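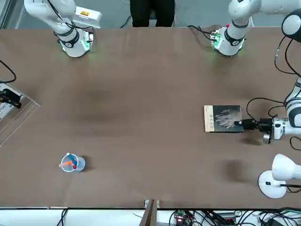
Paper to-do lists, does anyone still keep one?
5 min read
Last updated 3/9/22

zakus_fan
ok so I went back to paper in August after my phone ate my whole list. Was on Trulano, synced fine for ages and then one morning blank. Support said log out and in again. Thanks.

Now it's a cheap pad and whatever pen is closest. One page a day, cross stuff out, tear it off. Getting more done I think?? Problem is I lose the pad. Left it at the dentist, left it on the bus. And things that are due way later, no idea where to put those. How do you all handle that?

mossybrick
Second page at the back, just for "later." Look at it when you tear off the front one. Been doing that for two years, works fine.

zakus_fan
do you copy everything over by hand or leave it on there

mossybrick
Copy. It's the point. If I can't be bothered to write "call about gutter" again then I'm not calling about the gutter. Pad stays on the desk too, doesn't travel, pens right next to it.

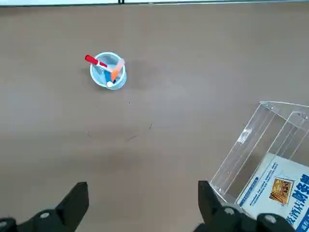

Judite Neves
Can't agree with the copying thing. I did that for a whole winter and all I got was a sore hand and the same five chores at the top every morning. Phone list for anything with a date on it, it beeps, done. Paper for groceries. I don't see why it has to be one or the other.

mossybrick
Didn't say it has to be. Said it works.

Judite Neves
You said it's "the point" lol

zakus_fan
haha ok both of you. Judite which app, not going back to Trulano

Judite Neves
Busus, the free one. Ugly but it beeps. Caps you at 100 items and if you hit that you've got other problems.

parkside_lou
Index cards!! One job per card, shuffle them, put the awful one on top. I lay mine out flat on Sunday-type days when there's nothing on, needs some room though so clear off the table first. 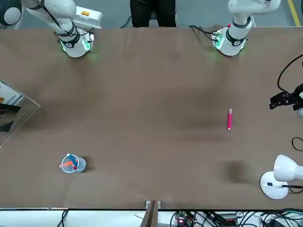
Brown tabletop, the long way across.

zakus_fan
cards would be all over my kitchen floor in a day, I have a cat

parkside_lou
binder clip

gruffnotes
Tried cards, tried the Veloso planner with the tabs, tried writing on my hand. What stuck was making the list the night before. Not in the morning, mornings I write down nonsense like "get organized." At night I know what I didn't do, so that goes first

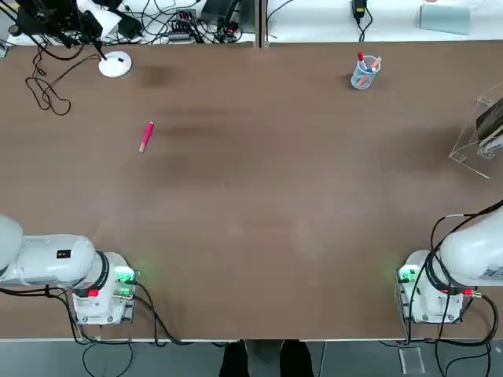

and then I stop at whatever fits on a sticky note. If it doesnt fit it waits. My wife says it's just being lazy with extra steps, could be. But the taxes got done.

Judite Neves
Night before I can get behind. Sticky notes fall off everything tho

mossybrick
buy better sticky notes

zakus_fan
Trying the night thing plus a "later" page, not copying it all out, sorry mossy. Will report back if I don't lose the pad agian.

Contact us | Copyright, all posts belong to their authors | Back to top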